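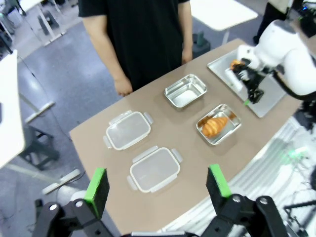
The Croissant Incident, or Why Sanna Now Has a Second Brake

Regular readers will remember that the Losulano bench has been teaching a two-armed robot to pack pastries. It takes a croissant off the tray, sets it in a steel container and then goes back for the next one. The lids come last. We call the task Allholm, after a bakery some of us miss.

In January it went wrong. The right arm closed on a croissant, the gripper reported that it was holding nothing, and the software (Sanna, version 2) decided the sensible response was to squeeze harder. Then harder again. The crust gave up first. The arm next set off for the container at full speed, on the theory that an empty gripper has nothing to be careful about, and stopped only when Ermanno Fontana hit the red button. He was not touched. His sweater got most of the filling.

We spent a week blaming the fingertip pads, then the pastry. The fault was in a settings file. The grip threshold had been copied over from the Womham job, where the parts are metal and don't flake, so a croissant simply didn't register. It should have read 50. It read 500 — one zero, one sweater.

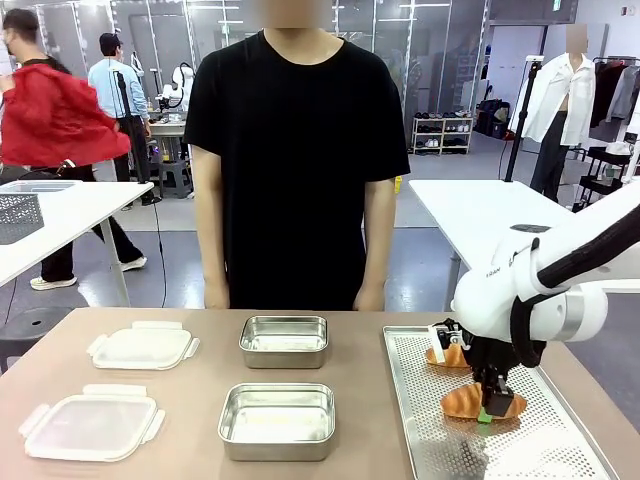

The right arm over the tray, with the steel containers and lids laid out for packing.

Three things have changed. Sanna gets one retry and then has to stop and wait for a person. The arm keeps to its slow speed whether or not it thinks it's holding something. And settings no longer travel between jobs without a second pair of eyes on them.

The stop button has also moved closer to where people stand, after Ermanno pointed out how far he'd had to lean. Anyone running the bench should test it before the first pick, every session, and write it in the log. "Seemed fine" is not a log entry. We checked, and there were several.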